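Low insulation reading on a submain, goes up and down with the weather

Forum: Cables, Glands and Terminations

tray_and_trunking
I have a submain that I can't get a steady insulation resistance reading on and I would like some opinions before I start digging anything up.

Armoured cable, four core, feeds a small workshop at the back of the Yüksel yard. Part of it is clipped to a wall, part is in a duct under the access road, and there is one resin joint in a pit where the duct comes up. The joint is a Trodano kit and was made before my time. Glands at both ends are Makent.

With both ends disconnected and the meter on 500 V, I get over-range between phases on everything (the meter is a Parkero and it stops at 1,999 megohms). Brown, black and grey to the armour are also over-range. Neutral to armour was 3 megohms on the first visit. On the second visit, after a dry spell in April, it was 12. Both would pass. But the other cores are over-range, so something is going on with the neutral.

The client wants to put more load on the workshop and has asked me to sign the feed off as fit to carry on with. What would you do?

Sajib M.
What was the weather on the first visit? And did you test from both ends or only from the switchroom?

If it climbs in dry weather I would be looking at the joint before anything else. Resin joints that were made properly tend to stay good for ever. Ones where the cable was not cleaned, or the resin was poured cold and did not get down between the cores, take in water at the end of the shell and then sit there being slightly wrong for years.

tray_and_trunking
Heavy rain the day before. I only tested from the switchroom. The workshop end was disconnected and the cores were held apart in the open, nothing touching.

old_jointer
Testing from both ends will not tell you anything on a plain resistance test. It is the same leakage path whichever end you stand at. The resistance of the copper is nothing next to megohms.

Sajib M.
It tells you whether you had something on your leads or a dirty termination at one end. I have had readings change because I moved to the other end and wiped the gland down while I was there. But yes, it will not locate anything.

old_jointer
Then say wipe the terminations. That is a different instruction.

K. Kirmizi
Is there any surge protection or metering still connected on the neutral at the workshop? I know you said both ends were disconnected, but I have been caught by a neutral that went off to a panel meter through a separate little terminal block that somebody had added later.

tray_and_trunking
No, nothing. The tails were out of the isolator completely. I wiped both ends with a dry rag and it made no difference.

Annick B
I would not sign it off at 3 megohms with the other cores where they are. I know the number in the book is lower than that. The minimum value is there for a whole installation with lots of circuits in parallel, and a single run of armoured cable with nothing connected should be a long way above it. A reading that is different from its neighbours is a fault that has not finished yet.

I would write down exactly what you measured, put a comment on the certificate, and give the client a price to open the pit and remake the joint.

deadblow
I don't agree with that. If it passes it passes. The standard gives a figure, the figure is met with plenty in hand, and the job of the person testing is to record it. You can put a note on the sheet if you like, but telling the client he needs a new joint on the strength of a reading that passes is how people end up with a reputation for making work. It is the neutral as well. There is next to no voltage on it in normal service.

Annick B
I said give him a price, I did not say tell him he has to have it done. He has asked whether it is fit for more load. That is a different question from whether it meets a minimum.

deadblow
More load does not change the insulation resistance.

Annick B
It warms the joint. A joint that has been breathing damp in and out will breathe more if it is heated and cooled every day.

old_jointer
She is right about that. I have opened joints where the load had gone up and the water had worked all the way to the connectors within a couple of winters.

tray_and_trunking
Thanks both. I am leaning towards opening the pit. Before I do, is there any value in testing at 1,000 V to see if it holds up? The cable is rated for it.

Abelardo O
Yes, with everything off both ends. Leave it on for a full minute at 500 V and write down the reading at the start and at the end, then let it discharge and do the same at 1,000 V.

If the reading climbs steadily through the minute it is more likely to be fair insulation with some surface damp. If it stays flat, or starts to drop, there is a wet path. If it is a good deal lower at the higher voltage, that points the same way. None of it is proof, but it costs you only a few minutes.
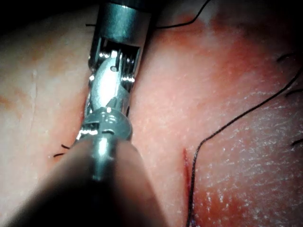

One more thing to check while you are there is the armour connection at the glands. You are measuring to the armour, so a poor contact there can make a fault look better than it is, or make it come and go. Take the shroud back and undo the gland body. The cone and the strands where they are clamped should be clean metal. I don't expect old galvanised strands to come up as bright as the jaws on that gripper, which look like chrome, but you should be able to get them free of white powder and paint. Put it back together tight and test again before you decide the joint is to blame.

K. Kirmizi
A bad armour contact would have to be megohms to matter on that test. It matters for the earth path, which is worth checking anyway, but it is not going to explain his neutral.

Abelardo O
Agreed for a steady contact. I have had a corroded gland where the armour was not connected at all and the only path was through the wet sheath and the wall. That gave some very odd numbers. He will find out with a continuity test from end to end in two minutes.

K. Kirmizi
Fair enough. Do the continuity first then.

tray_and_trunking
Went back this morning. Armour continuity end to end is low and steady, and it did not move when I pulled the cable about at either gland. I took the switchroom gland apart anyway. It was clean inside, no powder, and I put it back as it was.

Neutral to armour at 500 V: started at 12, was 12 at the end of the minute. I discharged it and went to 1,000 V. It started lower than that and was dropping as I watched, so I stopped. The three phases stayed over-range at both voltages.

Annick B
That would be enough for me.

deadblow
All right, a falling reading is a different matter from a low one. I would open the pit on that. I still say the first reading on its own did not justify it.

Sajib M.
Was there any water in the pit?

tray_and_trunking
Lifted the lid. Wet gravel at the bottom, no standing water. The joint is sitting on the gravel with the duct side lower than the other side. There is a gap between the resin and the sheath on the duct side that I can get a thumbnail into.

old_jointer
That is your fault then. Sheath was not abraded, or it was greasy, and the resin never took. Water runs down the duct, sits against the end of the joint and goes in under the bedding.

Some notes on remaking it, in the order I would do them.

Cut the whole joint out and do not try to save any of it. Go back along each leg until the bedding under the armour is dry. Water will travel a long way along the armour wires, so have a spare length of the same cable with you, and allow for two joints if the slack is not there. Test each leg separately once it is cut. People forget this and then find the water was in the leg and not in the joint at all.

Degrease the sheath first and then abrade it. If you abrade it first you push the dirt into the scratches.

Stagger the connectors so they are not side by side. Keep the cores off each other and off the shell with whatever spacers come in the kit. Tin or clean the armour where the continuity clamp goes and do the clamp up properly.
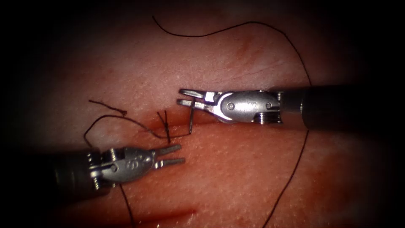

Tape up the ends of the shell and pour from one end only, so that the air is pushed ahead of the resin and out of the other filling hole. Keep pouring until it stands up in both. Keep the resin somewhere warm the night before. Cold resin is thick and will bridge over the gaps between the cores and leave a void underneath, and you will not know until you are back in the same pit.

Leave it alone until it has set. Don't move the cable to dress it into the pit after you have poured.

K. Kirmizi
I would add: put something under it so it is not lying in the gravel. And seal the duct. The joint should not have to cope with whatever comes down the duct.

Sajib M.
Why not pull in a new length and have no joint? How far is it from the pit to the workshop?

tray_and_trunking
Not far, but the wall section goes behind some racking and the client won't have it moved. From the pit back to the switchroom it is under the road. I could pull that, the duct seems clear, but it is a lot more cable and a lot more money.

deadblow
Price both and let him choose. If he is putting more load on it the size might want looking at too, and you don't want to remake a joint on a cable that is coming out next year.

Annick B
Agree with deadblow on that one.

old_jointer
Work out the volt drop with the new load before you price anything.

tray_and_trunking
Done that this evening. The existing size is fine with the load he has given me, with a bit to spare. He has gone for the joint. I have a new kit ordered and enough cable for a second joint if the leg is wet. Will test each side when it is cut and post what I get.

Sajib M.
Put the before and after readings on the same sheet, with the test voltage next to each one. Whoever comes to it next will want to know.

tray_and_trunking
Will do.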